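About Haleretti

Haleretti is a small firm that tests whether machines can do chores yet. The short answer, as of May, is some of them, slowly, if you tidy up first.

Åsmund Nordin started the company after buying a robot that promised to fold his shirts. It folded one. He returned the robot, kept the shirt as it was, and began asking makers harder questions than the brochure had room for.

Today we keep a list of 200 jobs from homes and small shops. Wiping a counter is on it. So is squaring up a stack of thin metal plates, which any new hire picks up before coffee and which has made fools of some expensive arms. A machine passes when it does a job 16 times in a row with no help from us. So far 33 jobs have been passed by something, and two of those we would let happen while we were at lunch.

Makers send us their machines and we send back a report. Cinum, our scoring sheet, is free to anyone who asks. Posatum is the paid version, with more pages and a nicer cover. 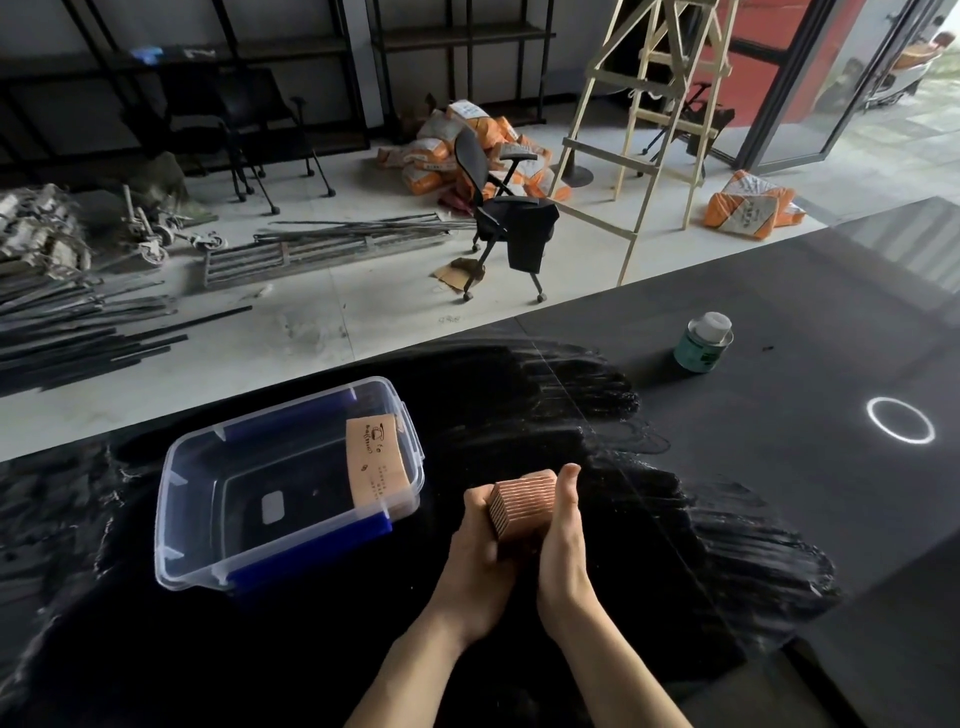

Hands are still the standard we score against. They feel when a plate has slipped, they shift their grip without a meeting, and they don't need the room cleared for them. We time people on every job before a machine gets its turn, and the people are usually a bit smug afterward.

We don't sell robots and we don't root against them. If you make one and think it can handle a real shop floor, write to the Manalastas desk, which handles bookings. Please include the charger.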